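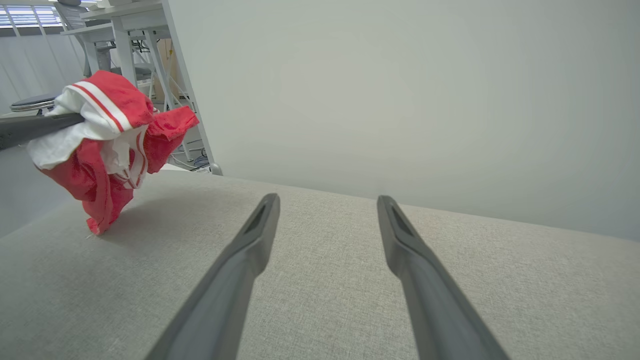 Triin wants it written down before anything else that she would sooner have a slow episode with one clean grasp in it than a quick one where the cloth gets worried at from three sides, and that if we go on rewarding ourselves for speed we shall end up with a policy that fidgets. I said I'd put it at the top, so there it is, and I think she's right, though I grumbled at the time.

6 May 2020, garments, second batch

Long day but a cheerful one. We were on the red and white shorts for most of it, on the grey cushion, and I have come round to liking them as a training item. They're a nuisance to fold (the white part keeps coming out of the red part and wanting to be a garment in its own right) but the colour is so strong against the grey that you can tell at a glance in playback what the fingers have hold of. With the pale towels I spend half my evening squinting.

The target for this batch is 600 episodes. At the time of writing the Prirnier logger says 500 saved and 44 flagged for a second look, and I'm told the flagged ones are counted inside the 500, so please don't add them together as I did this morning in my message to Graça. Sorry, Graça.

What I changed today, for whoever has the next session:

Start poses. We had been dropping the shorts in very nearly the same spot every time, dead centre, out of pure habit. Aigars noticed it when he laid the first views from a whole run side by side and they might as well have been one episode. From now on the heap goes left, right, near or far according to the card, and please do use the card even when you feel you're being random enough. I felt random enough and I wasn't.

Two arms. The rule is still that one arm lifts and the other waits open until the cloth is clear, and then comes in. Rosângela asked whether the waiting arm ought to be parked out of view altogether. We talked about it over lunch for far too long and decided no. The model will have to live with seeing its own fingers over the cushion when they're doing nothing, so it may as well learn that early. I'd like to test the other way on a small set at some point, but only after this batch is closed — I don't want two conventions mixed up under one name again, as happened in February.

Pinching. When you push into the folds from the side, go in gently and pause before you close. I was closing on the way in, and on replay my grip force trace is a mess of little spikes, where Maarja's is lovely and flat. She drives with her elbows on the table. I tried it after tea and mine improved straight away, so elbows on the table, everyone, manners or no manners.

Labels. Clirnier still has only "grasp" and "fold" in its menu and we badly need something between them for the stretch where the garment is held up and being sorted out in the air. For the time being I'm typing "untangle" into the notes field, all lower case, and Aigars has promised to search on that and convert them when the new menu arrives. Please spell it the same way. I found "un-tangle" and "detangle" already, and I'm fairly sure one of those was me.

Trouble. The left wrist view froze 2 times in the afternoon, both times just after a reset, and both episodes were thrown away. Restarting the Jarkton bridge brought it back. I haven't found the cause. I did swap the cable, which made me feel busy, and there was no freeze after that, but the session was nearly over by then so I wouldn't read much into it.

Of the flagged episodes I watched a handful before packing up. Most were flagged by the automatic check for a long stretch without movement, and in most of those the driver was simply thinking, me included. I'd be inclined to keep them with the pause trimmed. Triin would be inclined to keep them with the pause left in, as thinking time is part of the demonstration, and she has asked me to leave the lot alone until she has seen them. So I have left the lot alone.

Still to do: print a fresh set of position cards, the old ones are curling. Ask Maarja for her controller settings. Finish the batch, then on to the long sleeves.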